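Nikoteo Fikre Station
Demonstration recording for crate and tote handling

Product group: Training data capture
Supplied as: complete station, or as a kit for an existing gravity flow rack
Software: Dalis recorder and review tool, included 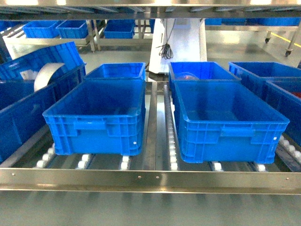
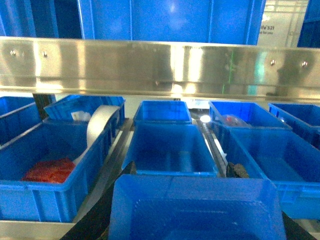 Blue crates on a flow rack, seen from the head view and from the wrist view.

The Fikre Station records examples of crate handling for use in training a learned control policy. An operator guides the robot through a task, and the station stores the camera views, joint positions, gripper opening and operator commands against a single clock. Crates on a roller rack are a harder subject than they look. They share one colour, they overlap in most views, and the front rail of a stainless steel rack throws back light along its length. In the wrist view the rail also carries green and cyan reflections, which a policy trained on too few examples may treat as an edge. For this reason the recorder stores exposure and gain with every image and holds both fixed for the length of an example unless told otherwise.

Camera views
The head view gives the layout of the lanes and the position of neighbouring crates. The wrist view gives the near rim, the gripper fingers and the gap into which they must go. Both are needed for tilted crates, where the height of the rim can't be judged well from one side. A third fixed view may be added through the spare port. Views may be switched off at export but not during recording.

Contents of crates
Examples should include empty crates as well as crates holding small or awkward items: rolls of tape, clear bags, folded cloth. Clear bags give poor depth readings and should be spread across the whole set. If they are all recorded in one session, the policy tends to link the bag with the lighting of that session.

Operator control
The leader arms are matched to the follower arms joint for joint. Grip is set by a trigger with adjustable resistance. A foot switch starts and ends each example, and a second press within two seconds marks the example as failed. Failed examples are kept in a separate folder - they are useful for training a success detector and should not be deleted.

Task scripts
A script is a short list of starting layouts and the action wanted from each. The recorder shows the next layout on the operator's screen and waits for the foot switch. The standard crate script has 43 layouts, covering straight, skewed, tipped and stacked crates. Layouts can be edited in any text editor. We advise a minimum of 200 accepted examples for each action before a first training run, and more where lane spacing varies.

Review
Dalis plays all views side by side with the command trace underneath. The reviewer can trim the ends, add a label or reject the example. Long pauses are marked automatically but not removed, as a pause before contact may be part of a sound approach. Export is by example, by session or by label.

Specification
Arms: 2, follower type, with matching leader pair
Gripper: parallel, two black fingers, replaceable pads
Cameras: head and wrist as standard, one spare port
Recording: images, joint positions, gripper opening, commands, exposure and gain
Start and stop: foot switch
Storage: removable drive, with copy to network at session end
Setting-up time: some 73 minutes on a prepared floor, including camera calibration

Not included
Flow rack, crates, floor fixings and training computer. Racks from other makers can be used if the front rail is rigid and the lanes can be locked. Please send a drawing of the rack with the enquiry, showing lane width, slope and the height of the front rail.

Options
Proken gripper pads, soft or ribbed, sold in pairs
Matt cover strip for steel rails, cut to length
Long cable set for stations where the operator sits away from the rack
Extra removable drive with carrying case

Known limits
Crates must not be stacked above the height of the head camera. Wrist images may lose the front rim when the gripper is directly over a crate, and policies should be given a short history of frames for this stage. Recalibrate the cameras after any knock to the wrist mount. Software updates are released in March and can be put off if a data set is in progress - mixing versions within one set is possible but the export will carry a warning.

Ordering and technical questions
Contact Thabiso Sithole, Nikoteo applications desk. Remote demonstrations are held on Wednesday mornings by arrangement.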